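Zeren Riding Club
Bull Riding Development Project
Progress report to the Hindon Sports Fund

October 22, 2020

1. Purpose of this report

This report covers the second half-year of the grant. It explains what we did with the money, which results we have, and what is delayed. The first report was mostly about the building of the practice arena, so I will not repeat that part. I follow the headings of your form, except that I moved the part on animals before the part on riders. Most of our changes this season began with the animals.

2. Situation at the start of the period

When the season opened we had 30 riders on the list, juniors and seniors together. The practice arena at Gurkenard was finished, but the back pens still had the old gates, and two of the four chutes could not be used for bulls over a certain weight. The seniors went to open events almost every second weekend. The juniors rode only at home.

Our riders were staying on too few of their bulls. In the previous season the seniors covered less than one bull in four, and most buckoffs came in the first three seconds. The coaches watched the videos again and agreed on the reason. Riders were late with the free arm when the bull turned back into the riding hand, and they sat too far behind the rope. These are old faults and we knew them before. The new thing in this period was that we had practice bulls of the right level to work on them.

3. Practice bulls

From the grant we leased bulls from the Wattanapong ranch for the full period. The contract says that the ranch chooses the animals and we choose the days. In the beginning this did not work so well. The first group was too strong for the juniors and too honest for the seniors, which means the bulls jumped straight and gave no lesson about a spin. After a talk with the ranch we received a second group, and this one was much better. Two of the bulls spin to the left nearly every time, and one goes away from the hand for right-handed riders. That last one became the most useful animal we have.

Each bull bucks at most two times in a week and never on two days in a row. The veterinarian visited every month and wrote her notes in the stable book. One bull had a swollen hock in August and rested for the whole month. He is now back in light work.
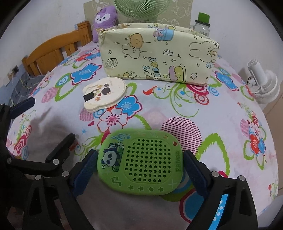
Feed costs were higher than we planned. The hay price rose after the dry spring, and we had to buy in smaller amounts, so we lost the discount. The total for feed and bedding came to 3827, against 3430 in the budget. We covered the difference from our own entry fees and we do not ask the fund for it.

4. Riders

The seniors had 100 scored outs in competition during this period. I use the word out for every time the gate opens, whether the rider stays eight seconds or not. The share of qualified rides is better than last year, but not yet at the one in three which we wrote in the application. I prefer to say this clearly. If we look only at bulls that turn away from the hand, the progress is larger, and this agrees with what we trained.

The best result was at the Hindon open, where one of our riders came to the championship round in third place and finished second. He was bucked off in the first round of the same event by a bull he had covered before, so he came back on the strength of only two scores. Another senior won a round, but he did not have enough total points for the final.

For the juniors we kept to steers and young bulls. Four of them moved up to the senior practice group — this is two more than planned. Three juniors left the program. One family moved away, and the two others changed to team roping, where we wish them good luck.

5. Coaching and safety

The practice day now has a fixed order. It starts with the drop barrel, then comes ground work with the bull rope, and only after this the live animals. In the past the riders came late and wanted to go directly to the chute. Now a rider who misses the barrel does not get on a bull that day. There were complaints in the first weeks and then they stopped.

All juniors wear a helmet with a face mask. For seniors it is advised, and most of them accepted it. Vests were checked at the start of the period and six were replaced. We had one broken collarbone, one broken finger and several bruised ribs. There was no head injury. The bullfighters are paid for each practice day, which we could not do before the grant, and the riders say they feel the difference when they are on the ground.

6. Delays

The new chute gates came seven weeks late. The supplier sent the wrong hinges first, and the second delivery was held up at the depot. During this time we worked with two chutes, so the practice days were longer and the last riders went out in poor light.

The judging course for our own members was postponed two times. The teacher could not travel, and we do not want to hold it on a screen, because a judge must stand at the arena to learn how to mark a bull. We ask your permission to move this budget line to the next period.
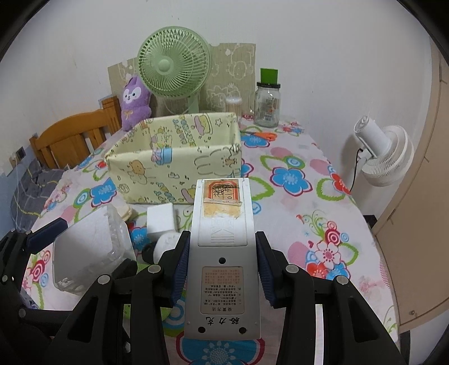
7. Plan for the next period

Practice continues at Gurkenard through the winter, one day each week if the ground allows it. The main points are these:

Extend the lease with the Wattanapong ranch and ask for one more bull that turns away from the hand.
Bring the senior group to one qualified ride in three.
Hold the judging course before the first spring event.
Put new sand in the arena, on the chute side first, where it is very thin.
Take the older juniors to two open events as riders.

The second payment of the grant is needed before the lease is signed again. The ranch keeps our days free until the end of next month, and after that it will offer them to others. The receipts and the copy of the stable book go to your office by mail, together with the signed page of this report.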